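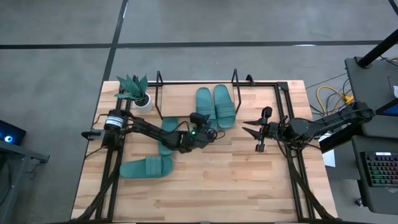 Teal slides on the butcher-block table, one pair on the rack and one pair on the wood.

I finally made it to the Clurkstead open house in March, after two years of saying I would go and then finding something else to do. It's the big old building past the rail yard where they've got home goods people, a couple of shoe makers, a cork place and a whole lot of workshops under one roof. Doors opened at 10 in the morning and I was there at ten past with a coffee and the wrong shoes on (more on that in a minute).

Parking is in the gravel lot behind the loading docks. Follow the orange cones, because the signs out front send you to the office entrance and the lady there just sends you back. You get a paper map at the door. Mine had Hall B and Hall C swapped, so I walked into a talk on zipper repair that I hadn't planned on, and stayed for most of it! I now know you can squeeze a tired slider with pliers and get another season out of it. I've got a duffel bag at home that is about to be experimented on.

The entryway room was the reason I came. Our front hall is a disgrace. Four people live in our house and all of us kick our shoes off in the same square yard of floor, so anything to do with shoe storage gets my full attention. The theme in there was the stuff that piles up by the door, and they'd laid it out on tables at working height so you could really look at things without crawling around.

I spent the longest at the table with the slides on it. Two pairs, same teal green, with that wide ribbed strap and a flat footbed. One pair was side by side in the wire rack at the back, toes all lined up, very smug looking. The other pair was down on the wood, one sandal pointing one way and the other lying crosswise, exactly the way my son leaves his. I laughed out loud and had to explain myself to the man next to me, who turned out to have three sons.

The rack itself is about as plain as a rack can be, just a thin rectangle of black wire with posts coming up at the corners. I liked it a lot more than I expected to. We have one of those tall fabric things with pockets at home and it leans, and you can't get a men's shoe in it without a fight. With an open wire one you just set the shoes down and that's that. Grit falls straight through, of course, so you'd want a tray under it. I asked about trays and was pointed to Kusta, two tables down, who had some very handsome ones in recycled rubber. I didn't buy one. I did go back and look at them twice.

And somebody had put a little potted plant up in the corner, one of those spiky dark green ones with the paler mottling (a snake plant or a cousin of one), in a round white pot. It made such a difference! Take it away and you've got sandals on a table. With it there I was already picturing my own hall with the coats hung up and no mail on the floor. I have killed ferns, a peace lily and something that was sold to me as unkillable, but I may try one of these.

I also want to say a word for that tabletop. Butcher block, all strips in pale tan and honey, and such a warm color against the gray carpet. I'd put it in my kitchen tomorrow.

Lahcen Hamdy gave the 11:30 talk in the same room, and he was great fun. He used to fit out boat cabins and now he does small apartments, and his whole pitch is that you should store shoes by how often you wear them and forget about whose they are. Daily pairs go on the open rack. Everything else goes in a closet, in a box, with the lid on. He allows one pair per person by the door. One! There was a real groan from the audience at that, and a woman behind me asked about dog walking boots, and he said, "Dog boots belong to the dog," and moved right on. I'm still not sure what that means but I wrote it down.

He also says to store slides and flip-flops flat, because they bend if you jam them upright in a basket all winter. I checked mine when I got home and he's right, they've got a curl to them like a potato chip.

Lunch was in the canteen on the ground floor. Lentil soup, a roll and a drink for 6 dollars, and it was good soup. The line got long after noon so go early. The tables fill up too, and I ended up eating on the steps with a couple who had driven in just for the cork place.

After that I did the Dotard tour, where they make felt insoles. You go in groups and you have to wear closed-toe shoes, and I had come in open sandals like a fool, so I got lent a pair of enormous rubber clogs from a bin and clopped around behind everybody. Loud in there, and it smells of wet wool. They cut the insoles from big rolls and the offcuts go into draft stoppers, which they sell at the end for a couple of bucks. I bought two.

Last stop was Ragab, upstairs, who do brushes. Boot brushes, suede brushes, a funny little one just for the welt. My raffle ticket was number 1038 and the basket of shoe polish went to 2657, so somebody else out there has very shiny boots.

I was out by three. If you go next time: wear real shoes, bring cash for the canteen, ignore the map, and start with the entryway room before it gets crowded. The elevator is at the Hall C end and it's slow, but it does come.

I've already measured the front hall. There's room for a rack 36 inches wide if the umbrella stand moves, and I haven't told the rest of the family about the one pair rule yet.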